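Gondilo Home & Office Help
Desks and tables

White table with a wavy back edge: what do I do about the gap against the wall, and will soft stuff stain the top?

Posted by Sorcha Guthrie
Nov 29, 2023
Viewed 2,112 times

Hi all, I hope this is the right section (I looked at Kitchens and I looked at Partitions and this is kind of both).

We got a white table in September for the corner of our shared space, and it's one of those with a curvy back. I mean the back edge goes in and out like a wave. On the Cellport website it looked lovely, kind of soft and beachy, and I talked everybody into it. Our walls on that side are the gray-blue partition panels with the dark seams between them, and they're dead straight, so you can probably see where I'm going with this. Where the wave dips in the middle there's a hole down to the floor. Pens go down it. A teaspoon went down it. My good lip balm went down it and I had to lie on my stomach with a ruler to get it back.

The table's meant to be for snacks and mugs and for whatever seasonal bits are out, so right now that's my turquoise mug, a plate in a sort of lavender blue, and the orange-and-white striped squashy things I bought in fall. (My sister says pumpkins, other people say buns. I love them either way and they're staying out until I feel like it!) 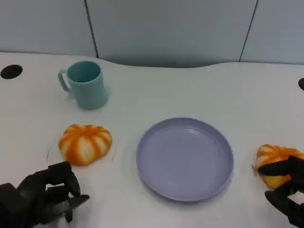
So the first thing is the gap. I've thought about pushing a rolled towel down there, but it would look like a rolled towel. I've thought about foam. I've thought about turning the table around so the wavy side faces out into the room, but then the round black cable holes end up at the front, and I feel like crumbs would go straight into them. They probably would anyway. I can't screw anything to the panels because they belong to the building, and I'd rather not use glue on either side for the same reason.

The second thing is the surface. It's very white. I've read on a couple of pages that soft squishy things can stick to a shiny top or leave color behind if you leave them in one place, and I've had this happen at home with a rubber mat under a dish rack, which left a yellow rectangle that I never got rid of. The striped ones are a really strong orange. Do I need to put them on something? I have some small clear dishes I could use, but it gets fussy, and people pick these things up all day and don't put them back where they were.

Third thing, and this is small: is a plain plate any use as a catch-all on a table like this, or should I get a tray? The plate is plastic and has a raised rim, so stuff stays on it, but it slides when you lean on the table.

Oh, and sizes in case anyone needs them. The product sheet gives the depth as 844 mm at the widest part of the wave, and it doesn't give the narrow part at all. I can measure it if that helps. Thanks so much in advance, and sorry for the essay.

Sorcha

Euan Imrie
Member, 847 posts

Hi Sorcha, I have lived with a wavy table for longer than I meant to, so I have feelings about this. Mine's a different make, but the idea is the same and so is the lost cutlery.

Start with the gap. What worked for me was pipe insulation, the gray foam tube they sell for water pipes. It comes with a slit along one side already, so you just push it over the back edge of the table where the dip is, and the foam bends around the curve. No glue, no screws, and it comes off in two seconds if the building people get upset. Get the fattest one that will still grip your tabletop. If the dip is deep the tube alone won't reach the wall, and then you want a second piece laid in behind the first one, just wedged. I cut mine with a bread knife and it was a mess but you can't see the cut ends.

If you hate how the foam looks (it does look like foam), make a template instead. Tape some newspaper to the tabletop so it hangs over the dip, push it against the wall, crease it along the wall line, then run your finger under the edge of the table to get the curve. Take that off and you've got the exact shape of the hole. Trace it onto a bit of thick felt, leave extra on the table side, and stick the extra to the underside of the table with removable strips. Felt in the same gray-blue as your panels would nearly disappear. I did this at my mother's place in Leckie and she forgot it was there, then hoovered it off, so go generous with the strips.

Leave a slot somewhere if you ever want a cable down the back. You do have the round holes for that, I know, but the plug never fits through the hole when you want it to.

About the holes: check whether they came with caps. A lot of these tables ship with a small bag taped to the underside and people throw out the bag. If yours didn't come with any, measure straight across the inside of the hole and buy caps to fit. They cost very little and they come in black so they'd match. I would not turn the table around. I tried it one spring and everybody who sat there leaned in the dip and the thing started creeping toward the wall.
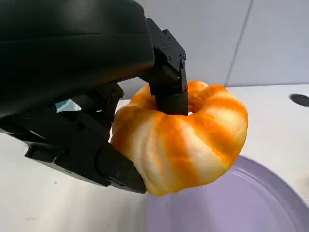 Now the staining. It depends on what the squashy thing is made of and what your tabletop is made of, and I can't tell you either of those from here. The rubber mat at home is a fair warning though. Soft plastics and rubbers are the ones I'd be careful with, especially on a table that gets sun. Things I've had leave a mark: a rubber coaster, the feet of a cheap lamp, and a stress ball that a nephew left on a windowsill over a whole summer. Things that never left a mark: anything hard, anything with felt under it.

My test would be this. Pick a spot at the back where you'd never notice, lay a piece of white printer paper down, put one of the orange ones on it, put a book on top, and leave it for a week. If the paper's still white you're probably fine for normal use. If there's any orange or a greasy ring, then use your clear dishes. They won't look fussy once you've had them a few days, and they give people a place to put the things back. You said people pick them up constantly, and that's in your favor anyway, nothing is sitting in one position long enough to cook itself onto the table.

For cleaning, go boring. Damp cloth, drop of dish soap, dry it after. If you get an orange smudge try that first, then baking soda and water as a paste with your fingertip, very light, and stop if the shine changes. I wouldn't use the white sponge blocks on a shiny top. They take off the mark and some of the gloss with it, and then you have a dull patch the size of a playing card that catches the light every morning for the rest of your life.

Last one, the plate. I think the plate's fine! I'd keep it. Stick small clear bumpers underneath (the little half-round ones for cupboard doors), four of them, and it'll stop sliding. A tray is nicer if you're going to put wet mugs on it, but trays spread. You buy a small one and then it's full, and then there's a bigger one. A plate that size says keys and a couple of clementines and no more.

One more thing and then I'll stop. Put the mug well forward of the dip. I lost half a cup of coffee down mine and it went in behind the panel foot, where I couldn't get at it, and it smelled like an old café until we moved the whole row.
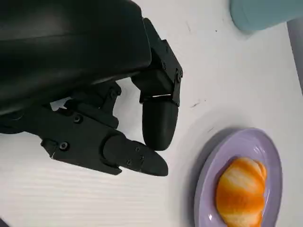
Plate to the right, white tabletop on the left side of it.

Sorry, one addition about measuring. The 844 mm on your sheet won't help you with the foam because that's the widest part. What you want is the distance from the wall to the deepest point of the dip, and then how long the dip is side to side. Mine was 16 inches long and I bought a piece exactly that length, and it was too short, obviously, because a curve is longer than a straight line. Run a bit of string along the edge and measure the string.

Let us know what you go for. I'm curious whether Cellport would sell you a filler piece. I never asked mine.

plitbridge_deb
New member

just push a pool noodle in the gap. we've got the same sort of table at the Plitbridge library staff room and it's been in there ages, a blue one, you stop seeing it

can't help with the staining, we have a tablecloth

Sorcha Guthrie
Original poster

Oh this is brilliant, thank you both! I'd honestly never have thought of the string.

I've had a look under the table and there's no bag of caps. There is a rectangle of old tape where a bag could have been, so I think I know what happened there, and I think it was me. I'll measure the holes tomorrow and order some.

I'm going to do the felt. We've got a fabric place near the station and I'm going to take in a paint card that matches the panels as well as I can manage. If I can't get the right gray-blue I'll go darker so it looks like the seams. Deb, I did laugh at the pool noodle, but I also went and checked what they cost, so it's officially the backup.

The paper test is set up at the far end with the heaviest binder I could find. I've written DO NOT MOVE on the binder. I'll come back and say if there's a ring.

Euan, did your felt sag at all in the middle? The dip's quite long and I'm wondering about putting a strip of card inside it.

Euan Imrie
Member, 847 posts

It did sag a bit, yes. Card would go soft if anything spilled on it. I'd cut up an old plastic folder and slide that between two layers of felt. Sew it or staple it, either works, just keep the staples on the bottom.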